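Projects > Spring term > Group reports > Teaching by demonstration

Showing a robot how to pack a bag: a comparison of two teaching methods
Lumturie Stojanovska, Todor Petkov, Nanna Ketilsson

14 comments - 6 shares

1. What we set out to do

Our project compares two ways of showing a robot a household task. In the first, a person does the task by hand while holding a tool that records the motion. In the second, a person steers an arm from a distance with a controller. We wanted to know which one gives cleaner examples for the same hours of work.

The task was packing a small bag from a cluttered surface. We used a pool table at the house in Lustham. The felt is a single color, which helps when you look for objects in the video, and the balls gave us clutter that moves when you bump it. The cloth was the hard part. It never lies the same way twice, so the person demonstrating has to look at it and decide where to pinch.

Setup took most of the first morning. Cables had to reach the table from a power adapter and still leave room to work, and the marker cube had to stay in view of the fixed camera.
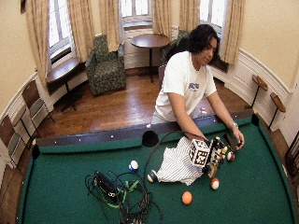 Why use a marker cube when the hand tool has its own camera?
The tool's camera gives a close view but drifts when it is near plain felt. The cube gives the fixed camera a position to check against, and we used it to correct the path afterward.

2. Recording by hand

Each demonstration started with a reset. One person laid the items out, stepped back, and called the start. We planned 100 demonstrations by hand and 100 by remote control, 200 in total, and we kept that plan. Items were placed by eye. We thought about marking positions with tape but decided against it, as a robot that only learns fixed positions would not be much use.

Resets were slower than we expected. The bag had to go back open, and the cloth had to be shaken out and dropped again. Todor did most of the early ones and Nanna took over when his back got sore.
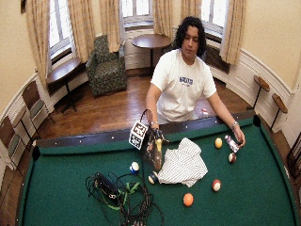

Boris Petkov wrote in the margin of our draft that we should have timed the resets separately from the demonstrations, and that a method with fast demonstrations and slow resets is still a slow method. He also asked how we would tell a bad example from a good one that simply took a long route.

We agree on the first point. Our log only has a start time and an end time for each block, so we cannot split it now. On the second point, we kept long routes if the item ended up in the bag, and dropped any example where the person let go and grabbed again more than once.

3. Remote control

The controller work used the Brirkix arm, which the department already had. It was harder to learn. There is a short delay, and you cannot feel how tightly you are holding something - you only see it. Early examples have long pauses where the operator is checking the view. Valbona Leka, our supervisor, told us to leave the pauses in and trim them later by rule so that all three operators were treated the same.
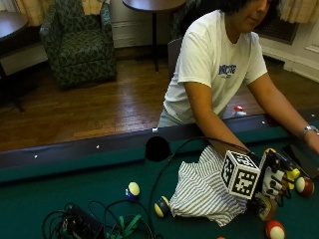 Hand pose turned out to matter more than speed. When the wrist turned too far, the cube lost all but one of its faces and the position estimate jumped. A glove gripping the cube at a tilt, so that three faces show, is the kind of pose we wanted. After the first block we wrote this into the instructions, and the jumps became less common. They did not stop. We ended with 1382 short segments after cutting the recordings at each grasp and release - fewer than planned, but enough to compare the two methods. 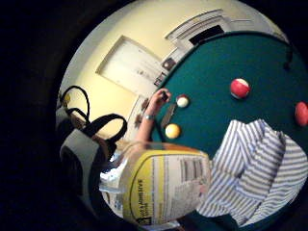

Lustham, Wed 5 May

Final recording day. We repeated the hand demonstrations that had been thrown out, and checked the clock on each recorder before starting. One battery failed and was swapped. The cloth gave the most trouble again.

4. Results so far

By hand, all of us produced usable examples from the first block. By remote control, Lumturie was usable from the second block and the other two from the third. The hand examples look smoother, but some use finger movements the arm cannot copy. The remote examples are slower, and every movement in them is one the arm can make. We have not yet trained on both sets. That is planned for June, on the Claeys machine in Plorton, if we get the time slot.

Contact: project office, Plorton | Copyright student authors | Back to top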